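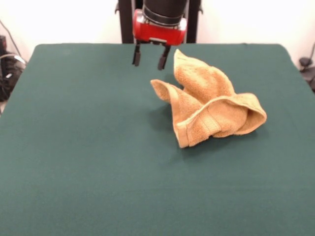

Mirside Household Laundry Words, read me first

A list of what people in and near Mirside call the things they wash, dry and fold. It holds 1000 entries, one per line, tab between columns. Yes, tab. The comma version was a bad month and we don't discuss it.

Columns
word: as the speaker said it
meaning: as the speaker explained it, arguments included
street: left blank if they'd rather not say
sure: yes, no, or "ask my sister"

Where the words came from
Mostly doorsteps, and one long Saturday outside the Petek launderette. 200 entries were copied from Gus Gallagher's notebooks, and his handwriting is its own dialect. Where I guessed, the sure column says no.

Known problems
There are 35 spellings of the word for a damp tea towel. I have kept them all.
Anyone over on the Stevent side will tell you their words are missing. They are.
Lines with "see above" in the meaning column made sense before I sorted the file.

Using it
Free for anything. If you load it into Clirasus, skip the first 20 lines, which are notes to myself.

Corrections by post or email, one word per message please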